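Walline personal alarm review: loud enough, but read the small print
By Anong Khamphan
June 2022

After the run of reports of women being followed home from the station in Nelcombe this spring, half the people I know seem to have bought some sort of alarm. The one that keeps coming up is the Walline, made by Lusico, and the shop on Mahawong Road has a stack of them by the till. I bought one with my own money and have carried it for 7 weeks. I wanted to like it more than I do.

First, the claims. The packet says it can be heard from 600 metres away. I asked my brother to stand at the far end of the rec while I pulled the pin, and then to keep walking. At 100 metres it was piercing. By the time he reached the allotments he said he could pick it out if he stopped and listened, but he knew it was coming. Someone indoors with the telly on would not have heard a thing. We were nowhere near 600 metres at that point. Perhaps on a still night across open water. Nelcombe has buses.
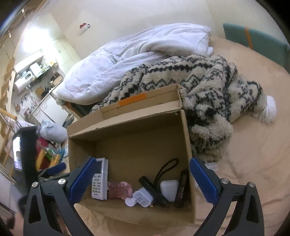
My bigger grumble is with the pin. It sits in a groove on the top and you are meant to yank the wrist loop to free it. With bare hands it comes out cleanly. In woollen gloves I fumbled it more often than I'd like, and that was in my own kitchen with no one behind me. It also came out by itself in my bag, on the top deck of the 2, and I can't say anyone rushed to help. A few people tutted. Since then I've stopped slinging it in with everything else. At home a plain brown cardboard box with one flap up, the kind you can see on the bed sheet, does perfectly well for odds and ends, but an alarm with a touchy pin wants a hook by the door.

Then there is the app. You don't need it for the noise, but Lusico pushes it hard, and it is where the "alert your contacts" part lives. It asked for my location at all times, my contacts and my microphone. I said yes to the first two and no to the third, and it nagged me every morning. I ran two test alerts to my sister. One arrived straight away with a map pin in the right street. The other turned up after I'd got home and put the kettle on. If I were relying on that I would be fairly cross, or worse. 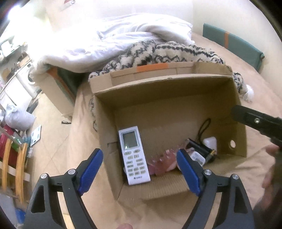

I wrote to Lusico about the late message and got a polite reply saying that delivery depends on the phone network. Fair enough, but the leaflet says "instant" in large letters and I couldn't find the network mentioned anywhere on it. The word "protects" is on there as well. It makes a loud noise and it sometimes sends a text.

What's good? It's light, the torch is better than I expected, and the battery hasn't needed charging yet. The siren really is horrible close up - my ears rang afterwards - and I can believe it would startle someone into letting go. The wrist loop is properly stitched. My sister has borrowed it twice for late shifts and says she feels better holding it, which I won't argue with.

If you want one, buy it for the siren, skip the app, and practise with your gloves on. Ring 999 if you're in danger, whatever the leaflet says about contacts. And ask the shop to let you try the pin first. Mine did, though the man behind the counter wasn't pleased about the noise.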